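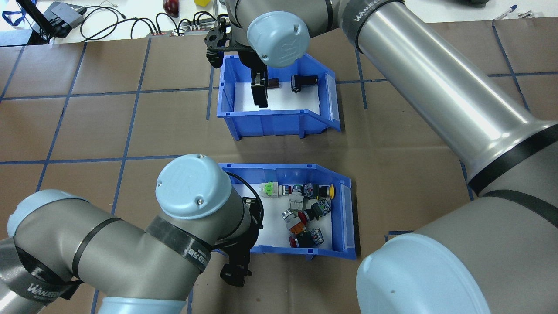 Open day demo with two arms: what should we ask for?

Our shop assembles operator panels, and last month I went to the open day at Drenholm with our line lead. They had a two-arm cell picking pushbuttons and contact blocks out of one blue bin and putting them in another. The parts in the first bin were in a jumble, a red mushroom head, a yellow cap, a gray switch housing and black contact blocks all on top of each other, which is how ours arrive too. The table was covered in brown paper and marked off in squares with blue tape. We got to watch for a short time before the next group came in, so I left with more questions than I had going in.

We handle 700 of these parts on a normal shift and up to 300 more when there is a rush order. Right now one person sorts them into trays before assembly. I don't need the robot to be faster than her. I need it to run through the two breaks and the shift change without someone standing over it.

The sales contact has offered us a second visit where we can bring our own parts. What should we bring, and what should we ask them to show? Also, does anyone know if the paper and the tape grid are part of the system or just for the demo? I forgot to ask.

Posted by panelshop_dee, December 2, 2022

Tahmineh Sharifi

I've been on both sides of these visits. I ran demos at Vunitz for a few years and now I buy equipment for a plant that makes control boxes.

Bring your own bin, filled the way it gets filled on your floor. Don't sort it and don't take out the ugly ones. If you have parts with bent terminals or missing caps, leave them in. Bring 100 pieces at least. With a small number the bin gets easy very quickly and you never see how it deals with a full one.

Ask for these in this order:

Run the bin from full to empty with no one touching it. The last few parts are usually the hardest. They end up against a wall or in a corner and the fingers can't get down beside them. Two-finger grippers like the one on that cell's right arm need a little space on both sides of the part.

Write down every stop and every time a person reaches in. Cycle time is what they will want to talk about, but for your breaks and shift change the stops matter more. If it needs a hand every 24 picks, it won't get through a lunch.

Ask what happens after a dropped part. Some cells try again, some skip it and go on, and some wait for an operator. Have them drop one on purpose.

Ask if a person is driving the arms. This is a fair thing to ask and they should give you a straight answer. Some cells at open days are run by an operator with hand controls, either for the show or to teach the system the task. It can still be a good machine, but you would be looking at a different stage of the project.

Turn the room lights off and on, or open a door if there's daylight. Chrome collars give a lot of camera systems trouble because of the shine.

On the paper and tape, I can't say for certain without having been there. When we did it, the grid was so that we could put the bins back in the same spot between runs. So ask them to move a bin over by half a square and run it again. If the results get much worse, you will need a fixture for the bins at your place, and that should be in the quote.

Get the price of the grippers and spare fingers separately.

motor_mike_2

Two arms is overkill for sorting switches. We looked at one like that and went with a bowl feeder from Alipour. Works fine.

Reply from panelshop_dee

Thanks, Tahmineh, that list is going with me. Mike, we looked at bowl feeders but we have too many part shapes in the same delivery, and the terminal blocks jam.

kessler_t

Agree with most of the first answer. Two things to add.

Find out how long it takes to add a new part. We have a cell from Tillemby and the picking is good, but every new housing means sending samples out and waiting for them to update it. If your customers change switch models often, that will cost you more time than the picking saves. Take one part with you that they haven't been told about and ask them to add it while you're there. Even if they can't finish, you'll see who does the work and what it involves.

Second, take the person who does the sorting now. Ours noticed right away that the contact blocks were being set down upside down. The rest of us had been watching the arms.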